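My daughter came home from her first semester in March with a new winter coat, a taste for terrible coffee, and eleven apps on her phone that her college had told her to install. I know the number because she read them out to me at the kitchen table, in the voice you'd use for a list of allergies. One for the dining hall, one for the laundry room, one for the shuttle, one for her grades, and a second one for her grades that works when the first one doesn't. I laughed at the time, and then I lay awake thinking about it, as parents will.

I should say that I'm not against any of this. I worked in the registrar's office at a small college for a good part of my life, and I remember the line that went down the stairs and out into the rain on the first morning of add/drop. If a phone can spare a nineteen-year-old that line, then bless the phone. What I want to complain about (gently, I hope, and with some affection for the people who do this work) is the way colleges have taken to teaching through software that watches the student the whole time.

The one that set me off is a reading program called Altside. Her history professor puts the chapters in it, and it keeps track of how long each student spends on every page. Go too quickly and you get a little yellow flag. Go too slowly and you get a flag for that as well, along with a cheerful message asking if you need support. My daughter reads the way her grandfather did, which is to say she reads a page, stares out of the window for a while, and then reads it again. She's flagged constantly. She has learned to scroll a bit while she's thinking, so that the program believes she is busy, and I can't imagine a sadder thing to learn in college.

I wrote to the school about it, and I had a very kind answer from Fikri Osman, who looks after classroom technology there. He told me that 3,096 students were using the program and that most had no complaint. He also said, and I thought it was generous of him to say it, that he wasn't sure anyone had asked them. I've kept his letter. We have written back and forth a few times now — he has a son starting high school — and I've come to think he is as uneasy as I am, only with less time to sit down and write about it.

An old colleague of mine, Treasa Doherty, takes the other side, and she's no fool. She taught freshman writing in classes of 60 when the college had promised her half that, and she says that with so many faces you miss the one who's drowning. A flag would have helped her. She remembers one young man who stopped reading in the second week, and she didn't find out until his midterm came in blank. I have no good answer to that. I've turned it over many times on my walks, and I still don't.

But I do notice that her trouble was the 60 students. Give Treasa a class of twenty and she would have known by Thanksgiving what every one of them was afraid of. The software came in where a second teacher should have been, and it was cheaper, and after a while people forgot that there had been a choice. I'd feel much better about the yellow flags if the money saved on teachers weren't the reason we needed them.

So what would I like? I'd like a professor to be able to turn the timer off, and to say so out loud in the first class. I'd like students to see everything the program sees about them, on one plain screen, without having to send a form to an office. And I'd like colleges to try the old trick of asking. Put 200 of them in an auditorium with some pizza and you'll hear more in an evening than the program will gather all year.

My daughter goes back soon. She has a paper due on canals, and she's been reading for it in a paper book from the town library, with her feet up, taking as long as she pleases.

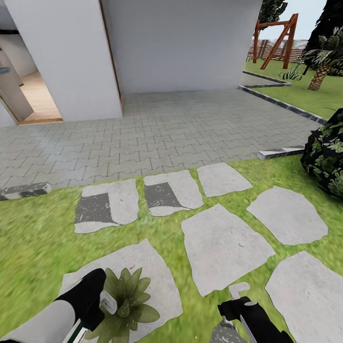
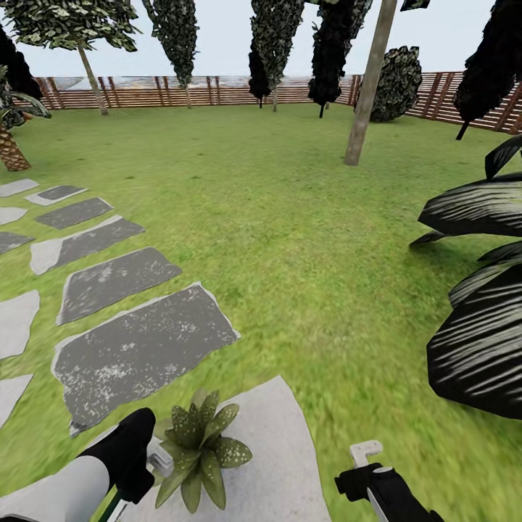

*— Ailbhe Nic Aodha*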